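Bridell Residence - Laundry Room Walk-Through
Safety checklist w/ comments
Checked by: Liis Kairys
Follow-up: Margus Sepp
Areas: ground floor laundry, hall outside it, supply closet

Marks: OK / FIX / WATCH. Comments go right after the mark. If it was OK last time and still OK I didn't write much, sorry.

DOOR AND HALL

Door closes on its own - OK. Slow the last couple inches but latches.

Hall clear - FIX. Two drying racks folded against the wall right by the exit. Moved them myself to the closet. They'll be back. Need a hook or a real spot for them.

Exit sign lit - OK

Light switch plate - FIX. Cracked at bottom screw. Not loose, no wires showing, still want it replaced before next check. Margus has spares in the Sturnow box.

Extinguisher - OK. Gauge in green, tag current, nothing stacked in front this time.

ELECTRIC

Outlets, wall side - OK. Tested both.

Outlet by the folding area - WATCH. Plug sits a little slack. No heat, no marks. If it gets worse it goes to Margus, don't tape it.

Extension cords - FIX. One, running to the radio. Took it out. Radio is in the office, ask Dzintra.

Washer cords - OK. No pinches, no fraying. None under a machine foot.

Breaker labels - FIX. Label for the laundry circuit is peeling and somebody wrote over it in pen. Cant tell if it says 8 or 3. It's 8, I tried it. New label please.

WATER

Shutoff valves reachable - OK. Both turn by hand.

Supply hoses - WATCH. No bulges, no drips. But the older one is due to be swapped in January, put it on the list now so it isn't forgotten like last year.

Drain - OK. Ran a full rinse, no backup. Took 45 minutes with the long program so I did the closet meanwhile.

Floor drain cover - FIX. Missing one screw, rocks when you step on it. Trip hazard, small but real.

Leak tray under sink - OK, dry.

DRYER

Lint screen - FIX. Almost full. There is a sign. Cleaned it, cleaned the slot too with the long brush.

Vent pipe - OK. Clamp tight both ends.

Outside flap - OK. Opens when dryer runs. Bit of leaf stuck in it, pulled out.

Space behind dryer - FIX. Socks, a hanger, dust. Pulled out what I could reach. Needs the machine moved to do it right, thats a two person job. Kenneth offered.

SUPPLY CLOSET

Detergent caps on - FIX. Big bottle of Asard left open on the top shelf. Closed, wiped, moved down. Heavy liquids go LOW.

Bleach separate from everything - OK

Old containers without labels - FIX. One spray bottle, clear liquid, no idea. Out. If you fill a bottle, write on the bottle.

Gloves - WATCH. One pair left, mediums. Order more.

Step stool - OK. Feet have rubber, hinge locks.

WASHER AND THE FLOOR IN FRONT OF IT

Door glass - OK. No chips or cracks, wiped w/ a damp cloth.

Door seal - WATCH. Went around it with a finger, no tears. Found a hair clip and a coin in the fold. Check pockets people.

Drum - OK. Spun by hand, no scraping. Look inside before every load, all the way to the back.

Level - OK. Doesn't walk on spin.

Filter cover - OK. Shuts flush. Cleaned out the filter, not much in it.

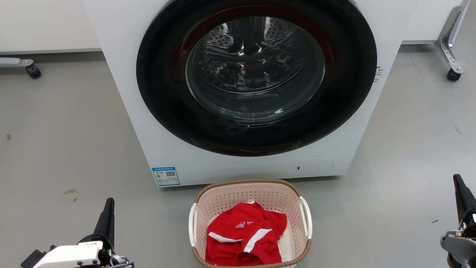
Page last changed: October 2024 by L. Kairys

Baskets - WATCH. Pink one with the white handles, handles are fine, no split plastic. Set it in front while you load, then pick it UP. Don't leave it on the floor in front of the washer, people come through with their arms full and can't see down there.

Reds - not safety but I keep getting asked. Red things with white trim, like a jersey, go cold and on their own. Don't run it with the towels. Charalambos knows why.

Things on casters - WATCH. Anything on wheels near the washer, push on it before you put weight on it. If it rolls, lock it or tell Margus. Nobody leans on the edge to reach behind the machine.

Floor - OK. Smooth, gray, slippery if there's soap on it. Mop is in the closet, use it right away, not after the cycle.

STILL OPEN

Switch plate - Margus
Breaker label - Margus
Drain cover screw - Margus, sorry
Behind the dryer - Kenneth and whoever
Gloves - Dzintra, with the next order
Drying rack spot - me

Write in the comments box under the item if you fix something, with your initials. Don't just cross it out.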